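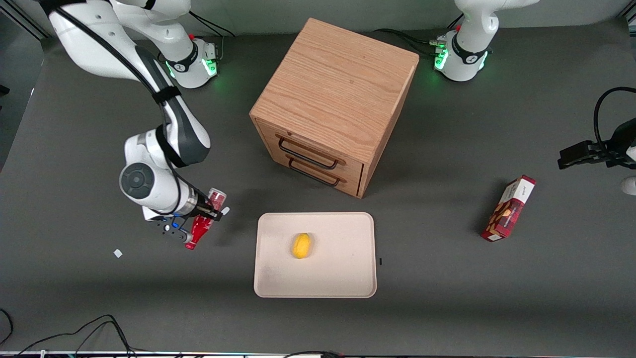

Hrytsenko wrote underneath the original listing that the top had been flat when it left the workshop, and that any movement since then was down to the room. I am posting the whole thing here because I would like a view from people who make or repair furniture.

Posted by tableleg66

The table is a Golar dining table, bought secondhand through the Prillulard marketplace. It has a solid ash top, 80 cm wide, on a welded steel frame. The frame has two cross rails, and the top is fixed to each rail with screws that go straight up through round holes. There are no slots in the rails and no brackets of any kind.

It was fine from the summer until the heating went on. Now the top is cupped along its length. If I lay a steel straight edge across it there is a gap of 5 mm in the middle, so the long edges are higher than the centre. There is also a short split at one end, following the grain, close to one of the screws. You can get a fingernail in it but it does not go right through.

The finish on the upper face is a hard oil. The underside looks and feels bare to me. Water dropped on it soaks in straight away, whereas on the top it sits there.

The table stands in a kitchen in Fornitville with underfloor heating. I bought a cheap humidity meter and it has been reading low all month, lower at night than in the daytime, which I did not expect.

What I want to know is whether the top can be brought back flat without replacing it, and whether I should be taking the screws out now or leaving them in to hold it. I have been told both. A man at the timber yard said to wet the hollow side and put weights on it. I would also like to know if the split needs filling straight away. I don't mind a bit of work but I have no workshop, only a folding bench and hand tools, plus a drill.

Posted by ashandoak

Take the screws out. They are part of the trouble. A solid top that wide will change width through the year by several millimetres and it has to be allowed to do that. If it is screwed tight through round holes on both sides it can't shrink across the rails, so it pulls until something gives, and the weak place is usually the end grain near a screw. That is your split.

Before you undo anything, mark the top and the frame with masking tape so you know which way round it goes. Get someone to help you turn it over, on blankets. Loosen all the screws a turn or two each before you take any of them right out, otherwise the last one can jump or tear.

Then leave the top off the frame for a few weeks. Don't lay it flat on the floor, particularly not on a heated one. Stand it on its long edge, or lay it across battens so that air can reach both faces. Put it in a room without the underfloor heating if you have one. Some of the cup may go by itself. Check it with the straight edge once a week in the same three places and write the figures down. When they stop changing, you know what you are dealing with.

I would not wet it. Wetting one face will move it, and you will be pleased for a day or so, and then it dries out and goes back, sometimes further than before. It can also raise the grain and mark the oil if any gets round to the other side.

The bare underside matters as well. A top finished on one face only takes in and gives off moisture unevenly. Once it has settled, give the underside the same oil as the top, the same number of coats. If you don't know which oil it is, use any decent hard wax oil and try it on a small patch first. Two thin coats are better than one thick one. Wipe off what hasn't gone in. Lay the used rags out flat outdoors to dry, because oily rags in a heap can catch fire.

For refixing, the rails need slots running across the width of the top. If the steel is thin enough you can make a slot with a drill and a round file. Drill two holes side by side and file out what is between them. It is slow but it does work. Make each slot long enough for the screw to travel both ways from the middle. Use pan head screws with a wide washer, done up so they hold but can still slide. If there is a screw near the centre line of the top, that one can stay in a round hole, and the movement is then shared between the two edges.

Leave the split until the top has been off the frame and settled. It may close up. If you fill it while it is open and the wood swells again in April, the filler has nowhere to go. If it is still there later, work some thin wood glue in, clamp it gently across the width and clean off the squeeze-out with a damp cloth.

Posted by drawknife70

Agree with most of that, but check the rails before you blame the wood for all of it. I had a steel frame where the rails had bowed from the welding and the top had simply been pulled down to match. Put your straight edge on the rails once the top is off. If they dip in the middle, you can pack between the rail and the top with thin card or plastic washers.

Also, flat is relative. With a cup of 2 or 3 mm on a table that wide most people would never see it. Plates and glasses stand perfectly well. If it comes back to that, I would leave it alone. Planing a finished top by hand on a folding bench is a big job and you lose thickness you can't put back.

On the humidity, keep the floor temperature steady. Turning it right down at night and right up in the morning is harder on solid wood than leaving it on at a moderate level. A rug under the table helps a bit too, if your floor covering allows one.

Posted by kitchenfitter_n

had the same with a worktop. sent it back. is yours still under any guarantee? worth asking Golar even if it is secondhand, some makers go by the date on the label underneath and not who bought it. take photos of the round holes before you file them, as they won't look at it after you have altered the frame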